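Venitz Reuse > Reports to Funders > Desktop Program > Second Report

Desktop Program: Second Progress Report
To: Marchetti Fund
From: Joon-young Ji, Venitz Reuse
22 November 2019

Where we are

The first report, sent in June, promised that the donated desktops from the Umeck office closure would be sorted, opened and graded by the time you heard from us again. Two of those verbs have been carried out in full. Grading is behind, and the section on memory explains why at more length than memory deserves.

We took in 108 towers. They came on pallets, wrapped in enough plastic film to preserve them for a future civilization, and with a spreadsheet describing each one. The spreadsheet is a lovely piece of work. It lists the model, the processor, the memory and the floor of the building where the machine used to live. It was also last updated before someone at Umeck went around moving parts from one computer to another, so we have been treating it as historical fiction and opening the cases to find out.

All of the towers have now been opened at least once. Of these, six were set aside on the first day for reasons you could diagnose from the doorway, including one that had been used as a plant stand by someone with a generous watering hand.

What is in them

Mostly what you would hope for. They are ordinary office desktops with room inside, built in the days when manufacturers expected someone to go in there again. The better cases have plastic drive latches you can work without tools, and whoever decided to make them blue has our thanks, as everything else in there is gray or black and covered in lint.

Power supplies are in better shape than expected. Drives are as expected: present in some, absent in others, and in one case replaced with a folded business card to stop a rattle. Every drive that did arrive is wiped or destroyed before anything else happens to it, as agreed in the grant letter, and the log is available if you would like some very dry reading.

Expansion cards are the pleasant surprise of the period. We budgeted for none and have been finding them regularly. They come out, get looked over, and go back in or into the spares drawer. The spares drawer is now two drawers. I am told there will not be a third.

Memory

The plan said each finished computer would go out with matched memory. The plan was written by me, in a warm room, without looking inside a single case. Many of the towers have one module where there ought to be a pair, and the missing halves are presumably enjoying a second career elsewhere in the former Umeck building.

We bought replacements from Iltetti. The first box was correct in number and wrong in type, and Iltetti exchanged it without a fuss, although the exchange took longer than the original order. The second box fits. We have spent $1476 on memory to date, against a line that had $380 left over after the screws, the wipes and the thermal paste. The difference came from the transport line, which was underspent because Umeck drove the pallets over themselves and would not hear of being paid for it. This is within the movement between lines that your letter allows, and I mention it so that you hear it from me before you find it in the attachment.

The bench

You asked in your reply to the first report what the working arrangement looks like. It has improved. In June we were opening cases on folding tables that bowed in the middle, so that any dropped screw rolled to the same place. I have come to miss this feature. The slotted aluminum table is flat and solid and does not bow, and a dropped screw now goes wherever it pleases, very often into a slot.

The order of work has settled down, too. A tower is laid on its side with the panel off and looked at before anything is pulled. Drives and cables are noted, then cards, then memory. The processor stays where it is unless there is a good reason to disturb it. Dust is dealt with outdoors, by whoever lost the previous argument. Then the tower gets a colored sticker — green for ready, yellow for waiting on a part, red for parts only — and goes to the shelf of that color. The yellow shelf is the full one.

One change from the plan: we no longer strip a whole batch down before rebuilding any of it. It looked efficient on paper and produced, in practice, a large pile of very similar cables and a quiet afternoon. Each machine is now finished, or stickered as waiting, before the next one is opened. 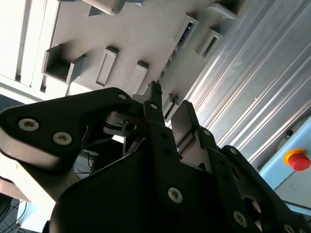
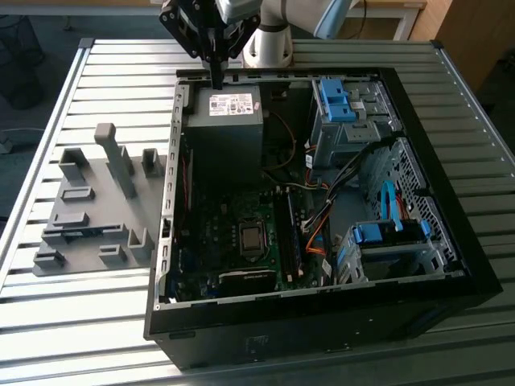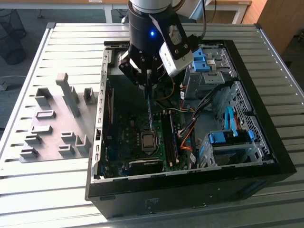
Second and third: open towers on the slotted table. In the third, a narrow blue-and-black card is held upright just to the left of the CPU socket.

What has slipped

Grading, as noted. It should have been finished by now, and I would put us one good month behind. The memory accounts for most of it. The rest is my doing: I rewrote the grading sheet halfway through, and everything graded under the old sheet had to be checked again under the new one. The new sheet is better. It has fewer boxes, and none of them says "other."

The two partner schools have been told that their delivery will come after the winter break. One answered very kindly. The other asked whether the delay could be extended a little, as they have not yet found anywhere to put the computers. We have agreed to this hardship.

The monitors are a separate matter and not funded by you, but I know you will ask. We have them. They work. The stands are in a different box from the monitors, and the box is believed to be in the building.

Next period

- Finish grading on the new sheet and leave the new sheet alone.
- Clear the yellow shelf, using the second Iltetti box first and pulling memory from the red shelf after that.
- Install and test the operating system on everything with a green sticker.
- Deliver to the first school, then to the second once it has a room.
- Send the parts-only machines to the recycler and file the receipts with the final report.
- Find the stands.

Request

No additional money is asked for. We would like the end date moved back by one month, to match the school deliveries. If you agree, a short email will do, and I will add it to the folder with the grant letter. If you would like to visit before then, you are welcome, and it would be wise to wear shoes you don't mind getting dusty.

Joon-young Ji
Desktop Program, Venitz Reuse

Attachments: budget against actuals; drive log; grading sheet (new)

Related reports
Desktop Program: First Progress Report
Desktop Program: Original Proposal to the Marchetti Fund
Umeck Donation: Intake Notes
Printer Program: Why We Stopped
Borrowing Tools: Revised Sign-Out Rules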